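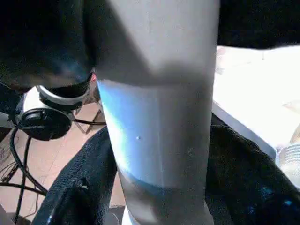
Workstation and Storage Inspection Checklist, Ludell Studio
Inspected May 28, 2025. Previous findings carried forward where still open.
Ratings: S = satisfactory, A = action required, N/A = not applicable.

1. Desk surface and small equipment
1.1 Headphones set down clear of the desk edge: S
1.2 Upright cylindrical items stable on their base: S
Comment: Pale grey cylinder, light scuffing to upper part. Black fabric item beside it to be hung up or bagged at end of day.
1.3 Power boards off the floor, cords tied: A
Comment: One cord not tied at the Nellari end. Tie and recheck.
1.4 Walkway to door, minimum width 100 cm: S

2. Bottles and containers
2.1 Threads clean, no cracks at the neck: S
2.2 Contents label legible and facing out: A
Comment: 12 containers on the register, 2 with faded labels. Relabel using the Cenudska sheet, black marker only. Do not tape over the old label.
2.3 Caps fitted before storage: S
2.4 Folded or creased containers free of splits along the folds: S
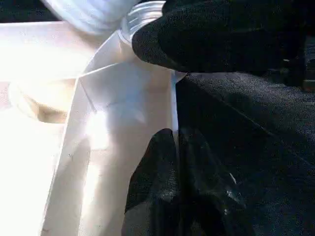 Item 2.1. Clear threaded neck with white ribbed section.

Comment on 2.4: A small dark speck and minor scuffs on the white object are cosmetic. Wipe with a damp cloth. Reject any container where a crease has whitened and opened.
2.5 Quantity on open shelf within limit: S
Comment: Limit is 29 litres total. Overflow goes to the Stojanovska cupboard, lower shelf.
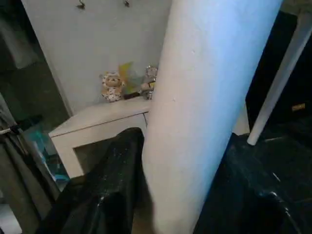 SECTION 3: WALLS, HOOKS AND LOW STORAGE

3.1 Wall hooks secure, no movement under hand load: S
Comment: Both dark hooks tested by hand. Light items only. Any hook that turns is to be removed and the hole filled.
3.2 Low cabinet level and not rocking: S
3.3 Cabinet top, load and height of items: S
Comment: Decorative items only, including a small plush bear. Nothing heavy to be placed here. Keep soft items clear of lamps and heaters.
3.4 Recess in cabinet front kept free of cords and chargers: S
3.5 White cylinder, surface condition: S
Comment: Small dents and marks noted. No sharp edges felt. Leave in service.

4. Actions
1.3 Tie cord. Due in 2 weeks.
2.2 Replace faded labels. Due before next use.
Next full inspection: September. File this sheet with the register.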